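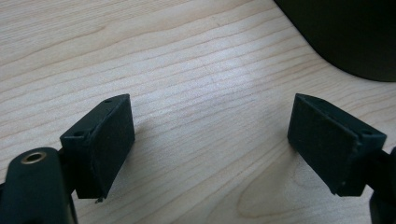
Gripper fingers open over the bench, pads due for a look.

December 15, 2025

Pads first, before anyone else was in. Both faces are still holding their texture, though the borders are fraying and there are nicks along the edges. The left one has a little tab sticking out at the bottom. I checked it against the drawing and it isn't meant to be there, so I wrote it up. Pale specks on both faces. Wiped them down with the lint-free cloth and logged it under consumables. There is still no category for pads and I have asked twice.

The Skurnier cell ran 1,904 trays through to close of shift. It stopped 29 times for a person. In August the same count for a day was higher and the trays were fewer, so the line on Phromma's chart goes the right way. What the chart leaves out is that each stop is a walk. The person who clears it is usually at the labelling bench, and has to put down whatever they are labelling, note where they were up to, cross the floor, clear the fault, acknowledge it on the screen and go back. I timed a few. The clearing is short. Finding your place again at the bench is the longer part, and it is booked as labelling time, so labelling now looks slow on paper.

I raised this at the handover meeting. Jirayu Sukprasert agreed with the arithmetic and asked for it in writing, with a proposal. My proposal is a separate code for interruptions, used by whoever is interrupted. It costs one extra tap. He thinks people will forget the tap. I think so too, for the first week.

There were 10 of us packing before the cell went in and there are seven now. Two went across to the Nerurard site by choice and one retired early, and so far management has kept to what it said about no forced departures. The work for the seven is different in kind. Packing had a rhythm and you could talk through it. Minding the cell is mostly listening. I know the sound of a clean pick now, and the sound of one where the pad has slid a little before it took hold, and I turn my head for the second without deciding to. By mid-afternoon that is tiring in a way that lifting trays was not. My shoulder, on the other hand, has not hurt since spring. I should put both in the survey when it comes around.

The pay question is still open. We do first-line maintenance now: pads, fastener checks, wiping sensors, recording wear. Under the old classification that belongs to the fitters. The fitters are not bothered, as none of them wants to change pads, but they would like it written down who is responsible when a pad lets go of something. So would I. The Sterkora manual says "trained operator" and our training was one morning with a slide deck and a go each at the screwdriver.

Fastener check done on both fingers after lunch. All at torque. The screwdriver for this has moved to the shadow board beside the cell, and the outline painted for it is the wrong size, so it keeps getting put back in the drawer.

Spent the last hour with the newest of the seven, showing her how to judge a pad. The manual gives a thickness limit and nothing on edges. My own rule is to run a thumbnail along the border, and if it catches in more than one spot on the same side, note it and check again next shift. She asked how I had arrived at that. I had no good answer beyond having changed a lot of them. She wrote it down anyway, with my initials next to it, which made me want to test it properly. I will keep the next few old pads in a labelled bag with the date off and the tray count, and see whether the rule holds.

She also asked whether they would get the cell to inspect its own pads. Phromma has quoted for it - a small camera station and a software module. Jirayu has the quote in his tray. I would take the camera for the record keeping. I would still want someone to run a thumbnail along the edge.

To do: chase the consumables category, draft the interruption code, order left-hand pads, ask payroll about the classification form. The stores cupboard has one spare pair left.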